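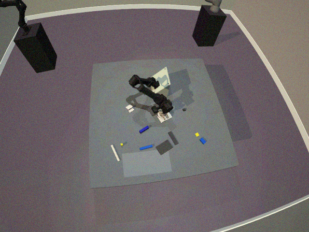 Danai Sarantis: export died again at episode 700 of 1,000. Same seed both times. Is it the object spawner or the writer?

Writer, I think. Log so far:

- reran the Letodside tabletop config from 690 on, dies on 700 again
- skipped 700 - runs to the end, no complaints
- opened 700 by hand. Small yellow cube has no pose for the first 2 steps, so the writer gets a null and quits
- spawner log looks fine, cube is listed with evrything else

Tried settle time up from 200 steps, no change. Put it back.

Workaround for now: `--skip-bad` on, 700 goes in the reject folder. Do NOT train on the partial export from this morning, the index is off by one after the crash and the actions dont line up with the images.

Still open - why only that seed. Kindora branch has the older pose reader, will run 700 on it after lunch and post the trace.

Leaving ticket open, priority down to normal.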